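Wire stand

A wire stand is a light rack bent from thin metal tube or rod, used on a desk or tabletop to hold boards, books or papers. Most have angled legs joined by cross bars.

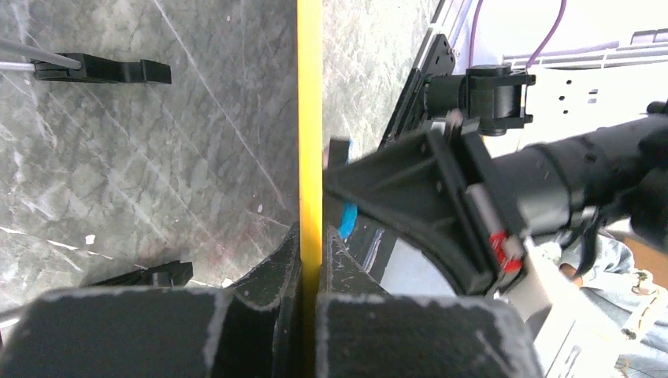 The feet are usually black plastic and are pushed onto the ends of the legs. They limit scratching – a common complaint on polished or stone-patterned tops – and many are notched to hold the edge of a board.

Use

Stands of this kind often share a work surface with a small whiteboard.

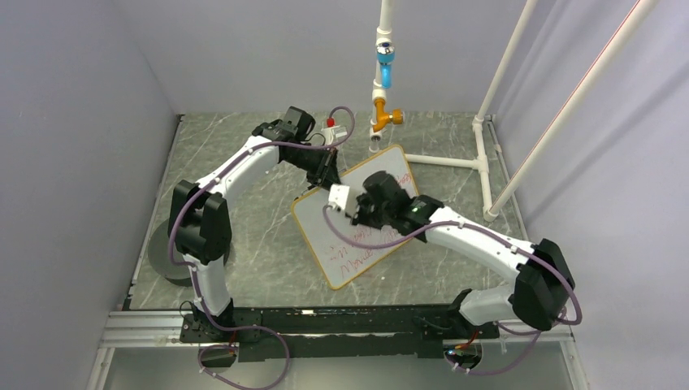
Larger boards need a wider spread of the legs. The Greco pattern, sold in Estville by Wakico, was made in 11 sizes, the largest for boards up to 21 inches wide.

Parts

Some models have a U-shaped handle with a foam grip. Plastic connectors join the tubes and can be replaced separately.

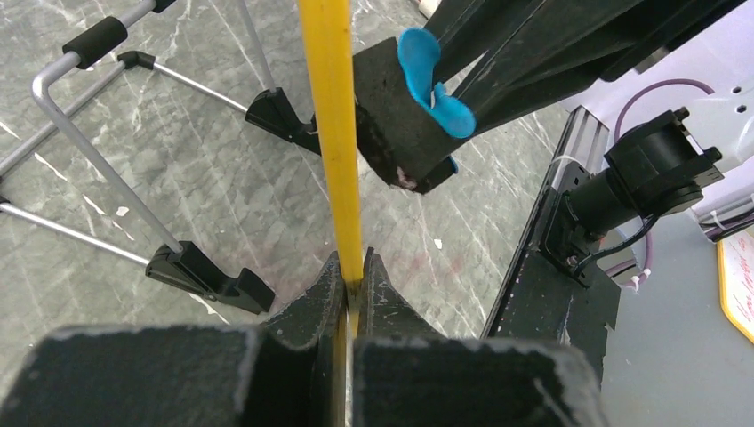
Care

Tubes are wiped with a damp cloth. Grit caught under the feet marks the tabletop in long, fine lines.
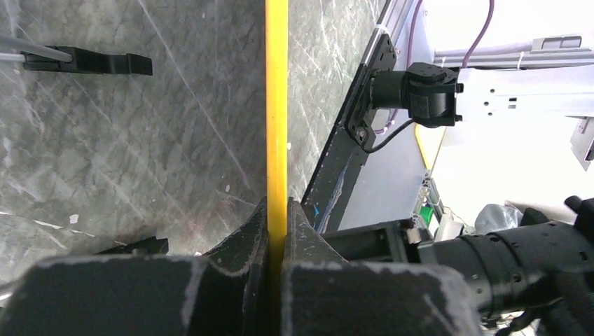

Worn feet are pulled off by hand – older ones may need warming first – and new ones pressed on.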